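Chapitre 2 - L'objet qui dure, l'objet qui lasse

Par Beverley Garside et Elie Fakhoury
Mis à jour le 9/13/20
89 partages | 13 commentaires

Demandez à un économiste ce qu'est un bien durable : il vous répondra par une définition. Demandez-le à votre grand-mère : elle vous montrera son moulin à café. Les deux réponses se valent, et nous essaierons dans ce chapitre de ne pas trop vexer l'économiste.

On appelle bien durable un bien de consommation qui rend des services pendant plusieurs périodes. Le yaourt n'en est pas un, quoi qu'en pensent certains colocataires. Le réfrigérateur qui le contient en est un, de même que la table, le vélo ou le canapé dont on avait juré de se débarrasser au déménagement précédent. L'achat se fait d'un coup, l'usage s'étale, et toute la difficulté du sujet tient dans ce décalage.

Prenons la maison Borbély, fabricant de petit et gros ménager, qui nous accompagnera jusqu'au chapitre 4. Au mois de mai, son directeur commercial constate que les ventes stagnent. Les clients sont pourtant ravis. Ils sont même si contents de leurs appareils qu'ils n'en rachètent pas, ce qui, vu du service commercial, ressemble beaucoup à de l'ingratitude.

Son concurrent Barkex a choisi une autre voie : des modèles moins chers, une garantie de 2 ans et des pièces détachées que l'on commande avec beaucoup de foi. Barkex vend davantage. Reste à savoir si ses clients y gagnent, et pour cela il faut apprendre à compter autrement qu'en regardant l'étiquette. 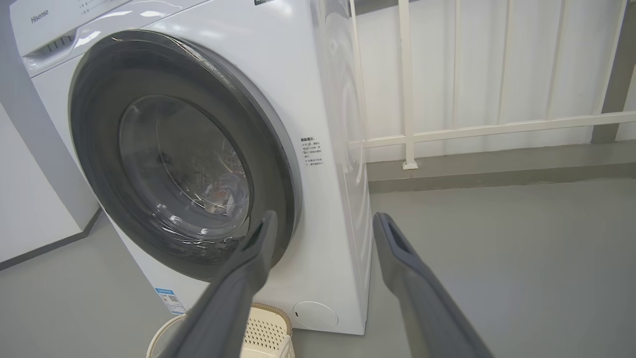 Comment compare-t-on deux appareils dont le prix et la durée de vie diffèrent ?

On rapporte le coût total de chacun (achat, énergie, entretien, réparations, moins la valeur de revente) au nombre d'années de service attendu, puis on compare les deux coûts annuels. L'exercice suppose de connaître la durée de vie à l'avance, petit inconvénient sur lequel les manuels passent vite. Nous y passerons lentement, section 2.3.

Cette ignorance n'est pas également répartie. Le fabricant a fait tourner ses prototypes en atelier et sait à peu près quand ils rendront l'âme. L'acheteur dispose d'une brochure, de l'avis d'un beau-frère et d'un vendeur payé à la commission. On parle alors d'asymétrie d'information - terme pudique pour une situation que le beau-frère résume en général plus crûment.

Trois familles de remèdes ont été proposées. La garantie engage le vendeur sur sa propre parole. Le label confie le jugement à un tiers, à condition que le tiers ne déjeune pas trop souvent avec le vendeur. La location, enfin, laisse l'appareil à celui qui l'a conçu : la société Flaler, qui loue 2 062 appareils à des ménages, s'est découvert une passion soudaine pour les joints de bonne qualité dès qu'elle a dû les remplacer à ses frais.

À lire avant la section 2.1 : l'étude de cas Zukia, en fin de volume. Les étudiants pressés peuvent sauter les notes de bas de page, où nous avons pourtant rangé l'essentiel de nos désaccords.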